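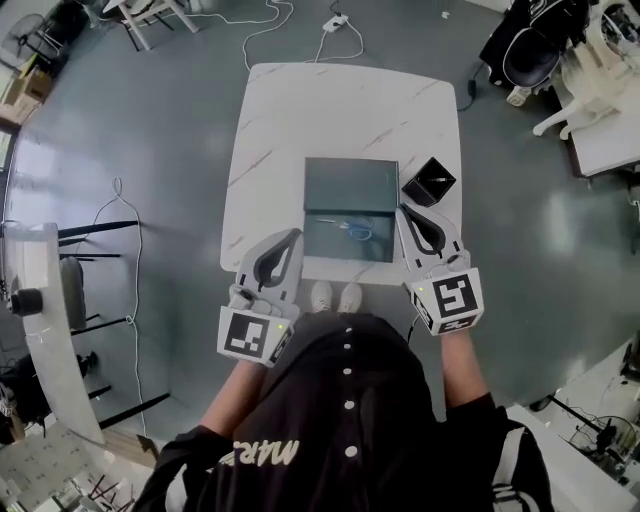

A mesa de tampo marmoreado, com a caixa verde aberta e a tesoura de cabo azul lá dentro.

Ata da reunião de arrumação da sala, terça-feira, 13 de janeiro

Presentes: eu (que escrevo), o Remzi Yurt, a malta da Pukuneo que divide a sala connosco às tardes e, já a meio, o pessoal da Joltico. Começámos atrasados, como sempre, e com café.

1. Ata anterior
Lida em diagonal e aprovada. O Remzi pediu para corrigir o nome do fornecedor das caixas, que é Karabulut e eu tinha escrito com C. Está corrigido, desculpa, Remzi!

2. A mesa
Falámos muito mais disto do que eu esperava. A mesa quadrada fica onde está, com o tampo branco virado para cima (houve quem quisesse pôr-lhe uma toalha, e eu fui contra, confesso, porque gosto imenso daqueles veios acinzentados). Ficou assente que em cima dela só vivem duas coisas: a caixa verde-escura e o potinho preto à direita, com a caneta. Chaves, copos e casacos vão para outro lado. A Pukuneo perguntou se podia deixar lá o correio e dissemos que não, mas com carinho.

3. A caixa verde
A tesoura azul passa a morar no compartimento de baixo, deitada, e volta para lá depois de usada. Eu propus fechar sempre a tampa ao fim do dia. O Remzi prefere deixá-la aberta para se ver logo se falta alguma coisa, e ainda andámos ali um bocado às voltas. Votámos: fechada à noite, aberta durante o dia. Fita-cola e agrafador continuam sem casa, fica para a próxima.

4. Cabos no chão
A extensão branca do outro lado da mesa tem os cabos todos enrolados uns nos outros e eu já estou a ver alguém a ir de nariz ao chão. Vamos comprar calha da Hokero e prender tudo à parede do lado esquerdo. Orçamento aprovado: 700 coroas, nem mais uma. Quem tratar disto que olhe também para o cabo preto do lado direito, o do adaptador pequeno, que anda esquecido nestas conversas.

5. Cartão e cadeiras
As caixas de cartão encostadas à parede têm de sair dali. A Joltico diz que fica com as que estiverem em bom estado (que maravilha!) e o resto vai para a reciclagem. A cadeira branca e a ventoinha preta não incomodam ninguém naquele canto, deixamos estar. A cadeira de assento cinzento fica junto à mesa comprida e curva, e peço por favor que não a levem outra vez para o corredor.

6. Contas
Temos 1 012 coroas em caixa, antes da compra da calha. Sem perguntas.

7. Outros assuntos
A limpeza geral grande fica para maio, com as janelas abertas e música. O Remzi leva a lista de compras, eu mando esta ata a toda a gente e a Joltico confirma quando vem buscar o cartão.

Acabámos às 8 da noite e a chave ficou com o Remzi.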